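Sorting the fabric shelf

Jan 19, 2019

I finally got to the fabric shelf. It has been bothering me since June, when I moved everything up from the basement in a hurry and pushed it in wherever it would go. The cotton was under the fleece, the lining was behind the cotton, and the blue had slid down the back.

The blue is what I wanted. I bought it at Lemaire the week they closed the Uvberg store, with a plan to make a cover for the garden bench, and then I never made the cover. Facundo Arancibia asked me twice if he could have it for a kite. I said no both times, so now I have to do something with it.

I started by pulling everything out onto the bed. Anything too small to make a pocket went in the rag bag. Anything with a stain went in the wash pile. The wool went back in its own bin with the lid on, and I put the patterns in a folder, which took longer than the rest of it put together.

The blue I left for last. It has a fine rib in the weave, and the color goes from nearly sky blue in the light to navy down in the creases. I like it more than I remembered. It does not like to be folded, though. You get one side flat and the other side bunches up. 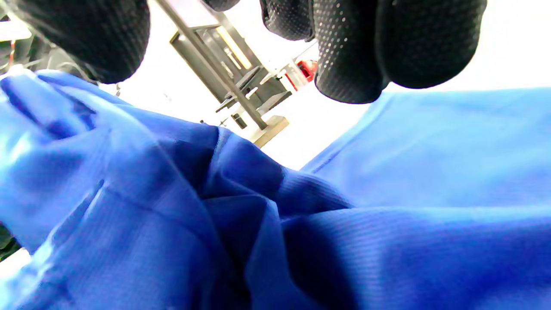

How I fold the slippery ones

I used to stack them in squares like towels, and the pile always slid. Sylvain Guillot, who taught the evening class I took, rolled his on cardboard tubes. I don't have the depth for tubes, so I use a flat piece of card instead.

Fold the length in half, selvage to selvage. Smooth it out from the fold, then lay the card at one end and turn it over and over until you run out of cloth. Keep it snug but don't pull. One pin at the end holds it. I write the length on a bit of masking tape and stick it to the card.

It stands up on the shelf like a book, and I can take one out without moving the others.

Still to do: the ribbon drawer, and the box of zippers from Cerkis — most of them are the wrong length for anything I make. The bench cover is next after that. I'll need to measure the bench again, I lost the paper.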